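Wednesday, October 23, 2019

Rain gauge read 13 mm at seven this morning, all of it since the evening reading. Tank level up one ring. Wind westerly, light. Cleared the leaf guard on the north downpipe and found the mesh lifting at one corner again. Refixed it with two screws and a dab of silicone, grey, as the clear had gone off in the tube.

Spent most of the day on the pump. It has been short cycling since July, on for four or five seconds and off again with a single tap open. Isolated the power, drained the line and put the gauge on the pressure tank. Air charge was well under what the plate calls for. Pumped it back up to 70 kPa below cut-in, restored water and ran the laundry tap. Run time now just under a minute. No water from the air valve, so the bladder seems sound. Will check the charge again in a fortnight and write it inside the shed door with the others.

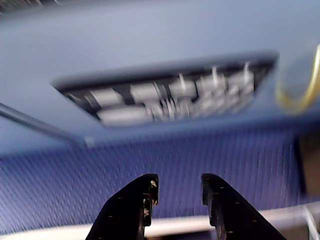

The filter housing was next. The cartridge had a brown band on the inlet side and a fair amount of fine silt in the bowl. Washed the bowl, greased the O-ring and fitted the last of the Adar cartridges. Geert Van Dijk uses the Tipoki ones and gets a longer run out of them, but his tank is concrete and draws from a floating intake, so the comparison is of limited use to me. I may order one of each and log the litres.

Meter at the house line reads 676. I did not record it last month and have no figure to subtract, a nuisance. Some 300 litres a day is my guess for the past week, on the high side for two people, and the toilet cistern is the likely cause. Put a few drops of food colouring in it after tea. Colour in the bowl within twenty minutes. Flush valve washer is hard and has a groove worn in it. Wrote the size on the back of the Sinska receipt so I have it at the counter.

Moved the spare length of poly pipe under cover and coiled the garden hose. Left knee sore from kneeling on the slab. Should have used the mat.

Evening reading nil. Barometer rising slowly. To do tomorrow: washer, gutter on the south side, ring Geert about his ladder.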